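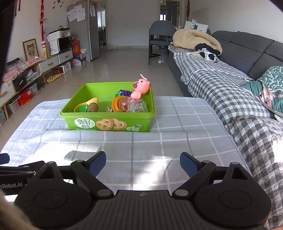 From: Hidayah Pelupessy
To: Hawthorne Home Bakers list
Date: 30 Jan 2019
Subject: Re: butter cookies spreading flat

Arif Sutanto wrote:

> Hi all, long-time reader, hardly ever post. I've been trying to get a
> plain piped butter cookie to hold its ridges and I'm losing. They look
> lovely on the tray and then they slump into puddles. I'm using 200 grams
> of butter, 100 of powdered sugar, and flour until it feels right (I know,
> I know). Chilled them the last time and it helped a bit but then the
> piping bag split. Is it the butter? The oven? My mother's came out
> perfect every single time and she never wrote a thing down.
>
> Also, does anyone still have the sheet from the December swap?
>
> Arif

Hi Arif, so glad you posted! I went through exactly this when we moved to the house on Pirkau Road and I had to learn a new oven, and I ruined a lot of butter doing it.

First thing, "flour until it feels right" is where I'd look. I was doing the same, and on a warm day soft butter fools your hands and you stop too early. Weigh it for a couple of batches, just so you know where you landed. You can go back to guessing afterward, I won't tell.

Second, how long are you beating the butter and sugar? I used to leave the mixer going while I did the dishes, because every recipe says "light and fluffy." That's great for cake. For piped cookies all that air seems to make mine puff up and then sag. Now I stop as soon as it's smooth and a shade paler, and the ridges stay put much better.

About the chilling: pipe first, THEN chill the whole tray. Cold dough in a bag is how you split bags (and hurt your wrist, ask me how I know). I push the tray in next to the milk for as long as it takes the oven to heat up. If your fridge is too small for a tray, pipe onto a sheet of parchment over a cutting board and slide it across later. And use a big open star tip, bigger than you think. The little closed ones that came with my Bondberg set are only good for frosting.

The oven could be part of it too. Mine runs cool and I only found out when my sister brought her thermometer over. A cool oven melts the butter before the edges set, and there go your ridges.

One thing I'm still fighting with is keeping them crisp. Mine go soft after 2 days in the jar, even with the lid on tight. Somebody on here swore by a spoonful of rice tied up in a coffee filter, was that you, Suvus people? I tried it once and the filter came undone, so I was picking rice out of cookies all evening. My kids thought it was a new flavor.

I do have the December swap sheet, it's somewhere in the pile by the phone. There were 9 recipes on it, and the brown sugar one has a mistake in the baking powder line, so don't make that until I've fixed it. I'll type the whole thing up this weekend and send it to the list.

Let us know how the next tray comes out, puddles or no puddles!

Hidayah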